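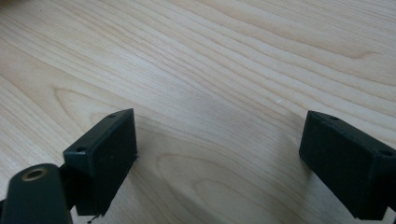

Lacey Mellor wrote in to ask why her phone keeps telling her the storage is full when she's already deleted half her photos, and whether she has to buy a new one. No, Lacey, please don't buy a new one yet! I had the same thing going on all February and I fixed it in one evening, with the phone plugged in next to me and a cup of tea going cold.

My phone is an Android one, so that's what these steps are for. Menu names move around a bit between makers, so if you don't see the exact words, use the little search box at the top of Settings.

Step 1. Find out what's eating the space

Open Settings, then Storage. Give it a minute to finish adding things up (mine always sits there thinking). You'll get a list with apps, photos, videos, audio and so on. Write down the free space figure before you touch anything, so you know later which step did the work. I had 269 MB left, and my phone wouldn't even update the browser.

Step 2. Empty the trash

I'm pretty sure this is Lacey's problem. On a lot of phones, deleted photos go into a trash folder inside the gallery app and stay there for weeks, taking up every bit as much room as before. Open your gallery, look for Trash or Bin in the menu, check there's nothing in it you want, and empty it. Then do the same in your file manager, which may well keep a separate one.

Step 3. Clear the cache on the big apps

Go to Settings, Apps, and sort by size if it lets you. Tap the biggest app, then Storage, then Clear cache. You'll stay logged in and your stuff stays put. Watch out for the button next to it, though! Clear data (or Clear storage) wipes the app back to how it was when you installed it. I hit that one by mistake in Ninix, my podcast app, and lost my whole list of shows.

The browser is usually near the top, and so is anything that plays video.

Step 4. Look at your downloads

Open the file manager and go to Downloads. Mine had 2 copies of the same bus timetable for Wudthorpe and a giant PDF manual for a Husness dishwasher I don't even own anymore. Sort by size, biggest first, and work down until you get bored.

Also check the media your chat apps save. Most of them have a storage page in their own settings where you can see which chat is the worst. My family group was, by miles.

Step 5. Restart and check again

Turn the phone off and on, go back to Storage and compare with the number you wrote down. If it's still tight, uninstall the games you haven't opened lately, or move your videos to a computer and make sure they play there before deleting them from the phone.

I still haven't worked out how to get Ninix to save its downloads to the memory card, so if you've managed it, leave me a comment.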